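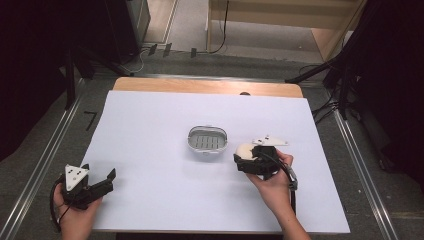
4.2 Where the soap ends up

I should say up front that I didn't expect the soap dish to get its own section. When Ashley Marsden and I planned the washstand study, we thought the interesting things would be towels and toothbrushes, and the dish was mostly in there to fill out the set. Then we started reading through the notes, and people had so much to say about soap (pages of it!).

We asked every household the same thing: when you tidy the basin, where does the bar go, and how do you decide? Of the 723 replies, around 500 mentioned drainage in one way or another. People with a slotted dish talked about setting the bar across the slots. People with a flat saucer talked about goo – their favourite word by a mile, and one we ended up using as a code in the analysis.
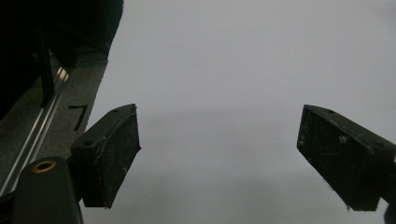

The other big theme was clear space. Quite a few people told us they can't put a dish back properly until everything else is off the counter, so they wipe first, then place the dish, then the soap. Begum (see Section 2) called this "clearing to place" and I think the label holds up nicely for our lot too. A smaller group worked the other way round and tidied outward from the dish, which stayed put the whole time. One of them wrote that moving it "feels like moving the sink".

Colour and shape came up less than we'd guessed. Round bars got a few grumbles for rolling, mostly from people with shallow dishes, and Figure 4 splits those replies out by dish type.

Figure 4. Replies mentioning rolling, goo or drainage, grouped by dish type (slotted, ridged, flat).

We went back to 30 of the households in December to ask whether their habits had changed. Most said no, though a couple had switched to liquid soap, and I've left them out of the next section.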